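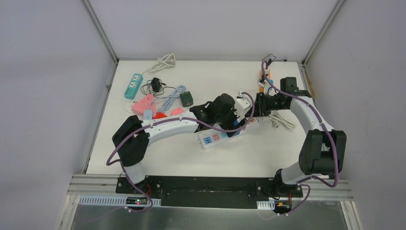

Power strips and loose cords on the bench, with the white strip at the center.

The cord drawer, sorted

Most households own more power strips than they use. They arrive with a desk, a television or a rented apartment, and they leave service one at a time, usually into a drawer. Shona Prendergast, an electrician who now runs the repair counter at Grimshaw, keeps a log of what people bring in from those drawers. Between February and 1st October the counter logged 2,169 items. Power strips and extension cords accounted for 747 of them, and 804 were chargers and plug adapters. The rest were lamps, kettles and small motors.

Prendergast sorts before she tests. Strips go in one group, chargers in a second, bare cable in a third. A strip is never judged while anything is plugged into it, and a tangled cord is opened out to its full length before anyone looks at its jacket. Damage tends to sit where a cord has been bent sharply and left that way, which on most strips means the first few inches outside the housing.

The visual check takes less than a minute. She looks at the outlet faces for browning, at the plug blades for pitting, and at the cord for cuts, flat spots and tape. Tape is an automatic rejection. So is a housing that rattles when tilted, a sign that a contact or a screw has come free. The rating printed or molded on the underside has to be legible. If it has worn off, the strip goes in the scrap bin whatever its condition.

Color is no guide to quality. Teal and pink strips have become common in shops, and buyers often assume that a colored housing is a decorative product with cheaper parts inside. Prendergast has opened enough of them to disagree. The useful differences are the gauge of the conductors, the way the cord is clamped at the entry point, and whether the contacts are one continuous bar or separate pieces joined with solder. None of these shows from the outside.

Color does help with storage. Marama Hoani, who fits out small offices for Planum, assigns one color to each room and keeps to it. A pale blue cable found under a desk in the wrong room can be traced back without pulling furniture away from the wall. White is reserved for permanent runs – the ones behind cabinets that stay put for years – and black is left to chargers, which mostly come in black anyway.

Coiling is where the two of them differ. Hoani uses flat loops, alternating over and under, fastened with a cloth tie. Prendergast accepts any loose coil wider than a hand and objects only to cord wrapped tightly around the strip itself, a habit that puts the sharpest bend at the weakest point. Both agree that a coiled cord should be fully unwound before it carries a heavy load. Heat builds up in a coil and has nowhere to go.

For storage at home, a shallow tray works better than a deep drawer. Hoani uses the Cisten, a divided tray that holds one layer, and puts adapters at the front, where they are needed most often. Pomitz sells a similar one with a lid. Cardboard dividers in an existing drawer do the same job.

Of the 747 strips and cords on the Grimshaw log, 70 were scrapped at the visual check. The remainder went on to the continuity test, one outlet at a time, starting from the end nearest the cord.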